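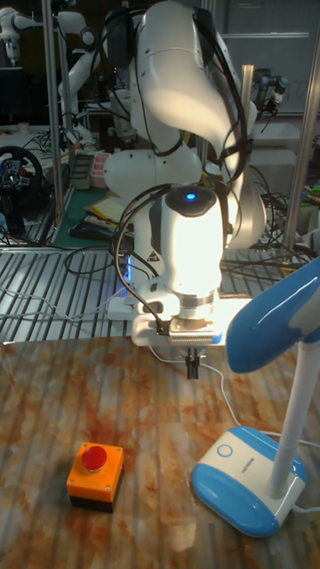 The blue-and-white fan, on the marbled table.

Keeping the workroom bearable when it heats up

My workroom is the back half of what used to be a garage, and by the end of April it's already stuffy in there after lunch. I glue, sand, hem, repair chairs and sort seeds in that room, so giving it up till fall isn't an option. I've tried most things by now (including a tub of ice in front of the door, which gave me a tub of water) and these are the ones I still do.

Start with air going out

For years I pointed every fan at my face. Feels lovely, does nothing for the room! What helped was putting one in the window on the shady side, blowing out, and cracking the door at the other end. You want the opening you pull air in through to be the cool one. In my case that's the door to the hallway, which faces north and never gets any sun. Hold a strip of tissue paper in the gap and see which way it leans. If it just hangs there, close another window somewhere in the house and try again.

I do this early, before 8 if I can manage it, then shut everything and pull the blinds until evening. It feels wrong to close up on a nice morning, but try it for a few days.

Clean the fan first

A fan with fuzz on the blades moves a lot less air and it gets noisy. Unplug it, take the front grille off (mine has clips, my mother's has one miserable little screw at the bottom) and wash the grille in the sink with dish soap. Wipe the blades with a damp cloth and hold each one from behind while you do it so you don't bend it. Let everything dry completely before it goes back together. I wash mine every 6 weeks in the season. If you sand indoors, make it every two.

Old pillowcases are great for the blades, by the way – slip one over each blade and pull the dust off inside it. That works on ceiling fans too and you don't end up with gray fluff on your shirt.

Small fans on a work table

They wander. A bit of rubber shelf liner under the base stops that, cut a little smaller than the base so it doesn't show. Keep the cord off the front edge, and keep the fan well away from anything you're gluing or painting. I once put a second coat of varnish on a stool with the fan running and had to sand half the driveway back out of it. Aim it low and across your lap or your ankles and you'll stay cool while your paper patterns stay put. For the patterns I use big steel washers as weights, 18 of them in an old Gemia cookie tin.

Heat you're making yourself

Go around and put your hand near everything that's plugged in. My iron was the worst, then the old halogen lamp over the bench. I swapped the bulb for an LED and the difference at head height was huge. Chargers, the radio, the glue gun I'd forgotten for an hour... they all add up. I press everything in one go now, first thing, and then the iron goes back on its hook.

The window

Thaís Dantas two doors down got me onto the cheap reflective film you stick on with soapy water. Measure twice, cut it a bit big, spray the glass until it's really streaming, and squeegee from the middle outward. Trim the edges last with a fresh blade. Bubbles smaller than a pea mostly went away by themselves over a couple of weeks. One pane of mine still has a crease from the day I tried it in full sun, so do it on a cloudy day.

Things that don't like the heat

Move these out of a hot room: wood glue, candles, glue sticks, cans of spray paint, anything with elastic in it. I lost a whole drawer of waistband elastic one summer, it just went crunchy. Mine all live in a box in the hall closet now, and the list of what's in there is taped inside the lid.

Next I want to have a go at the garage door, which is bare metal and gets too hot to lean on. If you've insulated one yourself, tell me what you used and whether it still rolls up properly.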